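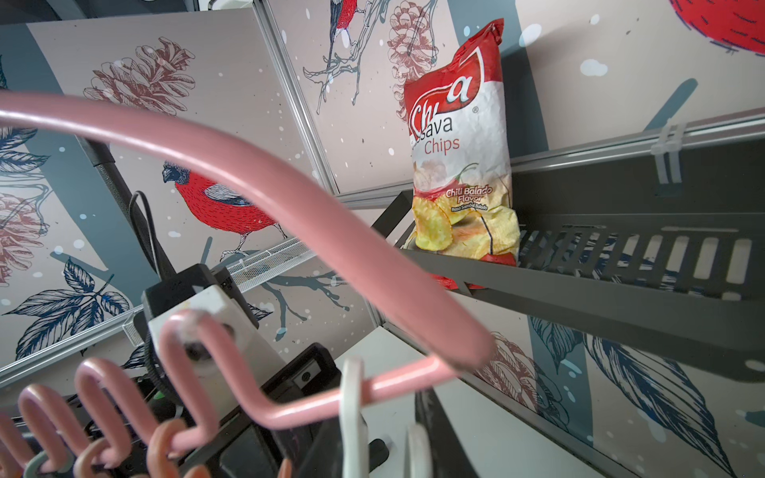
Notebook Equipment Orders Archive Search

August 24, 2026

Pemari cell – what to buy with what is left

Went through the equipment line this morning. After the July orders we have $1267 left for the Pemari cell, and it has to be committed before the line closes. No point asking for more this year. I have two quotes in hand and one verbal price.

Kaltero quoted $1000 for the finger set, meaning new fingers for both arms plus spare pads. Potgieter will make and fit a proper fixture for $300. Together that is slightly over, so either something gets trimmed or one of them waits.

The case for fingers first: knit gloves are hard on them. The knit is soft, it folds over on itself, and the finger has to get under an edge before it has anything to hold. The cuff is usually the best place to go for. I would like a tip that is narrower at the end and a little grippier than what we have now. Kaltero offers two pad materials and would not say over the phone which is better on cotton. Asked for a sample of each.
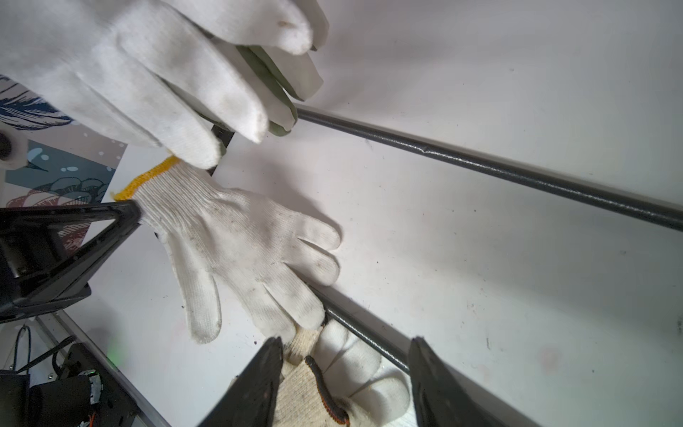

Fixture or no fixture

The rods and brackets lie on the table and do the job as long as everyone leaves them alone. Potgieter wants to bolt a frame to the aluminum rail, with fixed stops. I asked whether it could be lifted off for cleaning. He said yes, with quick clamps, same price. Get that in writing.

My worry is access. If the fixture stands any taller than the rods do now, the arms will have to come in steeper and we lose some of the reach toward the back wall. Sent him the height limit and a sketch. He is to send a drawing back before cutting anything.

Hillus sells a ready-made frame too. Looked at it again and it is too wide for our table. Crossed off.

Lead times: Potgieter can start when he has the drawing signed. Kaltero is 9 weeks from order, so that order is the one that sets the schedule. If it goes out late, we run the rest of the glove work on the old fingers.

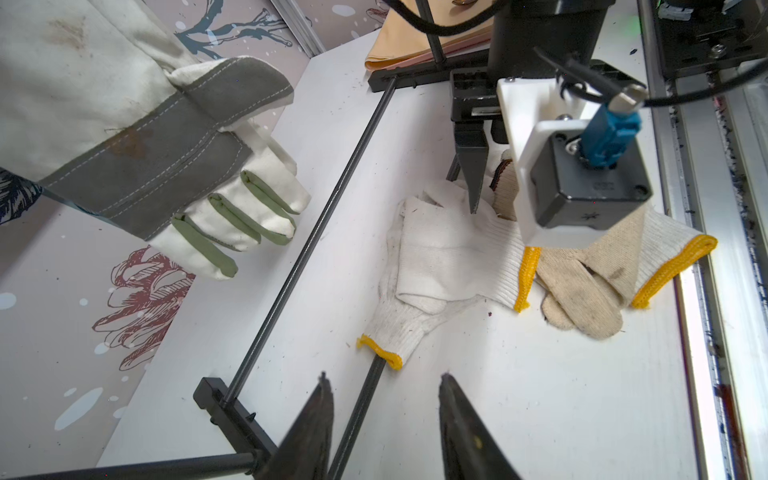
Glove table, second arm over the pile.

Small items, not in either quote:
- Knit gloves, another bale. Keep a few dirty ones in the mix, the clean ones look too much alike.
- A couple more of the canvas and leather type.
- Cable clips and sleeve for the runs near the arms. Check the drawer before ordering.
- Hangers and clothespin clips. We have enough, do not order.

These come out of general supplies. I checked and there is room, so they should not touch the $1267.
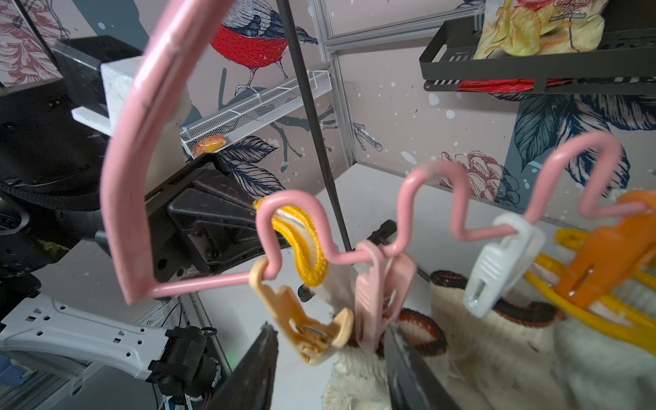
Yolandi Mofokeng
Equipment planning, Pemari cell

Where I am leaning: ask Kaltero to drop the spare pads from the set and requote, then order both. Pads can be bought later one pack at a time and they ship from stock. If Kaltero will not split the set, the fingers go ahead and Potgieter's fixture moves to the next budget. The rods can stay until then.

One more thing on the clips. The clip tasks need the fingers to pinch something small and stiff, and a soft pad may be wrong for that. Try both pad samples on a clip as well as on a cuff before signing for the set. If they disagree I would pick the pad that works on the cuff and leave one arm on the old fingers for clips.

To do:
- Chase Kaltero for samples and the split quote
- Potgieter: quick clamps in writing, drawing with heights
- Tell Hillus no thanks
- Move the small items to the supplies sheet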